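Rimela Market Cart: a season of Saturday-style selling, reviewed
Filed under: Stall gear

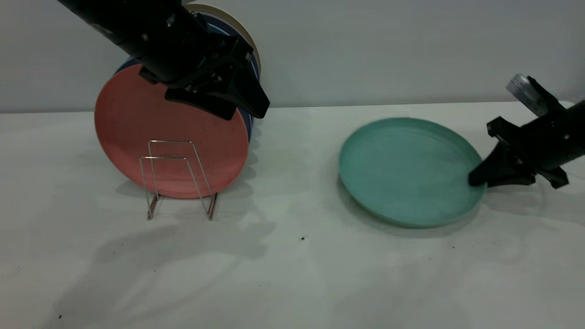 I sell pickles, relish and a few jars of hot honey at the Flevasdale growers' market, and I have pushed, dragged and sworn at a lot of carts. The Rimela is a folding cart with a drop-down counter, sold to small vendors as "your whole stall on four wheels." I paid $184 for it, my own money, at the Barrera farm supply store. I offer tastes, and a tasting stall means dishes. Mine are real plates, and I stand them on edge the way you see in the photo, with a salmon-red one at the front, so a cart has to carry that kind of thing without turning it into gravel. Most carts are built by people who picture you hauling pumpkins.

So, the claims. Rimela says one person can set it up in 4 minutes. My first try took me the better part of half an hour, in the dark, with a flashlight in my teeth. By June I had it down to around 30 seconds per leg plus the counter, so fine, call it close. But you need to know that the left counter hinge sticks until you lift and pull at the same time, and the printed instructions don't mention it. The drawings show a latch that my cart doesn't have.

The wheels are better than I expected. Our lot is gravel at one end and broken blacktop at the other, and vendors with low numbers get the blacktop. I don't have a low number. The Rimela rolled over the gravel with a full load and only bogged down once, after a night of rain, when everybody else was stuck too. The handle is another story. It's set for someone about my height, five foot four, and Woo-jin Koo from the mushroom stall next to mine, who is a good bit taller, walked it to the truck bent over like he was looking for a contact lens. It doesn't adjust. For this price it should.

Then there's the counter. The brochure calls it "weatherproof." It held up to drizzle. It did not love brine. One leaky half gallon of dills left a cloudy patch that no amount of scrubbing has taken off, and I now keep an oilcloth over the whole thing, which covers up the nice surface I paid for. The rail at the back is too low to stop a jar if somebody bumps the cart, and at a market somebody always bumps the cart.

The canopy clips are a joke. Two of them popped off in an ordinary breeze in May and I went back to my old clamps. If your market requires tie-down weights, as ours does, check where you'd hang them before you buy. I ended up using the axle.

I also looked hard at the "1,751 happy vendors" line on the box. Happy since when? Asked by whom? I wrote to the company and got a polite note back with a coupon for a cup holder. I didn't use the coupon.

What would I buy instead? The Zendbridge wagon costs less and has a proper rail, but there's no counter, so you still need a table, and then you're making two trips from the truck again. I used one for two seasons before this. I don't miss the second trip, and I'll admit that is worth a lot to me at 5:30 in the morning.

If you sell dry goods, bread or cut flowers on pavement, the Rimela will probably suit you. If you sell anything wet or anything in glass, look at one in person first, shake the rail, and ask if the shop will take it back. Barrera gave me two weeks – the hinge started sticking on day one, and I kept it anyway.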